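Grey metal storage bin, paint flaking inside — repaint or leave?
Home & Workshop > Storage and tidying

rkuroda
Got a big grey bin I use for odds and ends, lives on the table. Toys, cups, sweets, whatever's been left out at the end of the day gets chucked in. Floor of it is bare-ish metal and scuffed to bits, sort of powdery white marks. And the sloped bit at the back is flaking, coming off in ragged patches. Do I strip it, paint over, or just line it and forget? Don't want to spend a fortune.

bahman_e
Line it. Rubber mat, cut to size, done in ten mins. Painting the inside of a bin you throw stuff in is a waste of a weekend.

Jhun Mercado
Disagree with the above. Mat's fine for the floor but it won't do anything for a slope that's shedding. Flakes end up on top of the mat and then on the toys. Scrape it first at least. Damp cloth, not dry sanding, you don't know how old that paint is.

bahman_e
Fair on the flakes. Still wouldnt repaint.

noboda77
Had a Huttunen one go the same way. Scraped, primed, two coats. Looked lovely until January then chipped again in exactly the same place. Stuff hits the slope on the way in, thats your problem. Mine's been bare metal on that side ever since.

rkuroda
Not a Huttunen afaik, no label on it anywhere. Came from a clearance, 9 quid. Has a couple of round holes in the floor too, if that matters for the mat?

Ridwan G
Leave the holes open or crumbs and water sit underneath. Punch the mat to match. And if there's sweets going in with toys, put them in a tub with a lid, never mind the paint.

rkuroda
They're wrapped! But ok, point taken. This is more or less what ends up in it 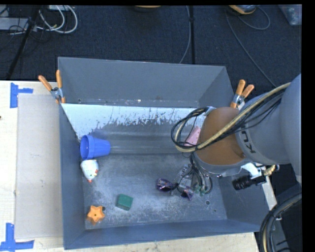 Will a cheap mat stay flat on a worn metal floor?
Cut it a few mm short on every side and it should, the ones that curl are nearly always cut too tight.

Jhun Mercado
^ agree with that. Also warm it up a bit before you lay it, takes the roll out.

noboda77
Or skip the mat, use a tray. Lift out, rinse, back in. Stenuvau do shallow ones, up to 90 cm long I think. Measure first tho.

bahman_e
Tray slides about. Mat.

noboda77
Not if it fits it doesnt

rkuroda
Right — scraping the slope tonight, mat on the floor, no paint. Might try the tray if the mat's rubbish. Ta all, will report bakc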